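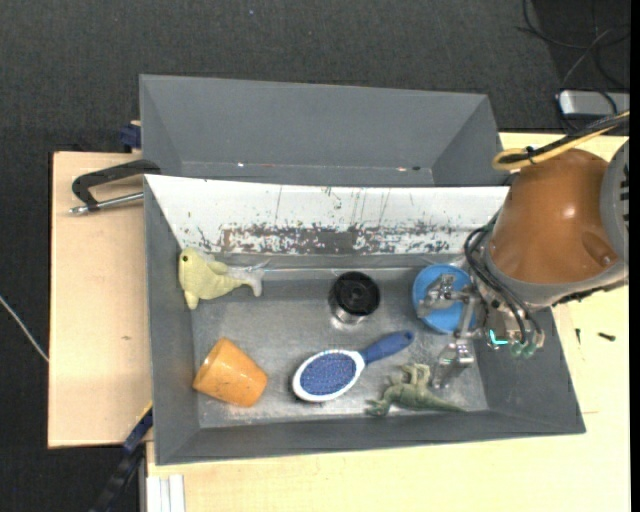 Fosby Household Words
Version 3

Fosby Household Words is a word list with usage notes, collected from people who live in or near Fosby and Girarby. It covers what people call ordinary things in the house: containers, tools, cloths, kitchen gear, places where stuff gets put down and forgotten. Each entry gives the word, the thing it was used for, the village, and the age band of the speaker. Containers take up more of the list than anything else. A plain gray rectangular bin on a wooden table is a bin to one speaker, a tub to the next, and a tray to anyone who thinks the sides are too low, so the thing column uses a short neutral wording and leaves the naming to the speakers.

The list was put together by Fedir Polishchuk, with help from the Mernden reading room, where most of the sessions were held.

What is in the files

entries.csv – one row per word as used by one speaker. If four speakers gave the same word for the same thing, there are four rows.
things.csv – the 82 things people were asked to name, with the neutral wording used in the sessions.
speakers.csv – one row per speaker, with village, age band and years lived in the area. No names.
notes.txt – longer remarks that would not fit in a column. Worth reading before you draw any conclusions from the entries.

There are 516 rows in entries.csv. All files are UTF-8 with commas as separators. Text fields that contain a comma are in double quotes.

Columns in entries.csv

word: the word or phrase as the speaker said it, in normal spelling where one exists.
spelling_guess: yes or no. Yes means the word has no settled spelling and we picked one.
thing_id: matches things.csv.
speaker_id: matches speakers.csv.
first_answer: yes if this was the first word given, no if it came up later in the talk.
still_used: yes, no or unsure, according to the speaker.
remark: free text, often empty.

How the words were collected

Sessions were held on Thursday evenings, with two to five people at a time. The thing was described out loud or a similar one was put on the table, and people were asked what they would call it at home. They were not given words to choose from. Where a thing had more than one use, they were asked about each use separately, which is how we ended up with three entries for dishcloth.

The talk was written down by hand during the session and typed up the same week. There are no recordings. Some people did not want to be recorded, and it seemed better to treat everyone the same way.

Fedir typed up all the sheets. A second reader checked 200 rows against the handwritten ones and found spelling slips in nine of them. Those were fixed. The remaining rows have had one pass only, so expect a few more slips of the same kind.

Choices you may want to know about

Plurals were turned into singulars unless the speaker only used the plural. "Tongs" stays as it is.

Brand names used as common words were kept. If someone calls every vacuum cleaner by the name of one maker, that is an entry like any other.

Words given as jokes were left out if the whole table agreed they were jokes. This was a judgment call and a few may have slipped through. One word for the drawer under the oven was struck out in version 1 and put back in version 2 after two more speakers gave it with a straight face.

Size matters more to people than we planned for. Several speakers would not name a container until they had been told how big it was and what went in it. From the fourth session on, a size was always given. Rows from the first three sessions have "no size" in the remark column, and you should probably leave them out if you are comparing words for containers.

Toys were added late, at the request of people in Girarby, and are thinly covered. Garden tools are not covered at all. Priedītis has a separate list for sheds and yards, made by other people with other rules, and the two should not be merged without some care. Their thing numbers overlap with ours but do not mean the same things.

Known problems

Speakers aged 20 and under are few, and most come from the same two households. Their words should not be taken as what young people in the area say.

Fosby has far more rows than Girarby. The sessions were held closer to Fosby and the evening bus does not run the other way.

Speaker 14 moved away as a child and came back late in life. Her rows are marked in notes.txt. She gave words that no other speaker knew, and we cannot tell whether they are old Fosby words or came from somewhere else.

The still_used column is weak. People tend to say yes for words they like.

Changes since version 2

Added the first_answer column.
Split "basket" into shopping, laundry and bread.
Fixed thing numbers in rows typed up in November, which were off by one.
Removed two rows entered twice.

Using the list

You may copy, change and share the files as long as you say where they came from and which version you used. If you quote a single word in print, please give the village along with it, as the same word can mean different things a few miles apart. "Press" is the worst case.

Corrections are welcome, above all from people who grew up in Girarby. Send the row, what is wrong with it, and what you would say instead. Handwritten letters can be left at the Mernden reading room. New words from new speakers are kept aside for version 4 – please do not send them as corrections to existing rows.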